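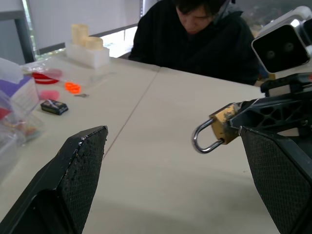 Planning the Purchase of a Small Robot Arm for the Workshop

These notes are issued to members and partner workshops that intend to set aside money for a bench-top arm. They supplement the general equipment guide and should be read before any supplier is approached.

List the tasks first. Write down the objects the arm will be expected to hold, with the weight and the narrowest dimension of each. Small metal hardware such as padlocks and keys places different demands on a gripper than bags or plastic boxes do. Send the list to the supplier and request a written reply for every item.

Budget for the fingers separately. Gripping surfaces wear, and replacements are seldom included in the quoted price. Ask what a spare pair costs, whether the pads can be changed without removing the whole finger, and how long delivery takes. Workshops should hold 2 spare pairs from the first day of use.

Measure the bench. The arm needs clear space on all sides at full reach, including above the work. Where a table is made up of joined panels, check that the panels sit level and that the clamp does not bear on the seam. Store small parts in lidded containers outside the working area.

Consider the light. Cameras perform poorly when facing a bright window. A plain blind is inexpensive and should be fitted before lamps are ordered.

Compare quotations on the same terms. Of the suppliers reviewed by this office, Mekard and Skurnus quote the arm and gripper together, while Romaniuk lists the gripper, cabling and mounting plate as separate lines. Totals should be compared only after shipping, training and the first year of service have been added.

Allow time for setup. Set aside 14 working days between delivery and regular use. Staff who will sit at the bench must complete the safety session and know the location of the stop button.

Keep a reserve. Purchases made without one have led to delays in repair. The Kunuline planning sheet, which has 43 lines, includes a space for this amount.

Completed sheets should be sent to Juwita Halim by the end of August. Questions concerning electrical supply or bench fittings may be directed to Teguh Yusof.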